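Questions people ask me about running a table at a craft fair

I've been selling my knitted hats and mitts at fairs for 16 years now, mostly at the Buzatu hall and lately at the Mukix winter market too, and the same questions keep landing in my inbox. So I've put my answers on one page. They're only what works for me, and plenty of good sellers do it all differently!

How early should I book?

Earlier than you think. The Buzatu hall opens its list in February for the autumn fairs and the wall spots go first (everyone wants a wall behind them, me included). If you miss out, ask to go on the waiting list anyway. I've had a place come up the night before, and I packed the car in my pyjamas.

Do I need insurance?

Most organisers will ask to see public liability cover, yes. Check the booking form before you pay, as some want the certificate sent in with it and some only look at it on the morning. I keep a printed copy in my cash tin and another in the glovebox.

What should I put on the table?

A cloth, always, and one that goes right down to the floor at the front so you can shove your boxes underneath. I like pale colours with a small check or a bit of texture. Bright patterns fight with my hats, and plain white shows every speck of fluff. Wash it before its first outing, or the fold lines will drive you mad all day.

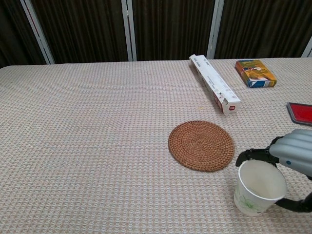

Page last changed: February

I used to iron mine at the hall with a travel iron, which was daft. Now I roll the cloth round a cardboard tube the night before and it comes out lovely.

How do you work out your prices?

Badly, for years. I used to look at what everyone else charged and knock a bit off, and then wonder why I was tired and skint. These days I add up the yarn, the stall fee and a fair amount for my time, and if the number makes me wince I simply don't make that design again. Please don't undercut the person next to you. You'll be sharing a kettle with them.

Cash or card?

Both. I take far more by card than I used to, but there's always somebody with a purse full of coins and I'm very glad to see them. Bring a float with plenty of pound coins and fivers. The signal in the Buzatu hall is hopeless by the kitchen, so ask for the car park end if your reader needs it.

What if I don't sell anything?

It happens! My worst fair brought in 3 pounds, for one pair of baby mitts, and the stall had cost me a good deal more than that. Have a biscuit, chat to people, hand out your cards. A lady who bought nothing that day ordered hats for her whole family at Christmas.

Can I bring my dog?

Not to Buzatu, sorry. The Mukix market is outdoors and says yes to dogs on leads, but mine ate a neighbour's fudge there, so he stays at home.

Will you share your patterns?

A few of them. The simple ribbed hat is free if you drop me an email, and I'm slowly typing up the mitts.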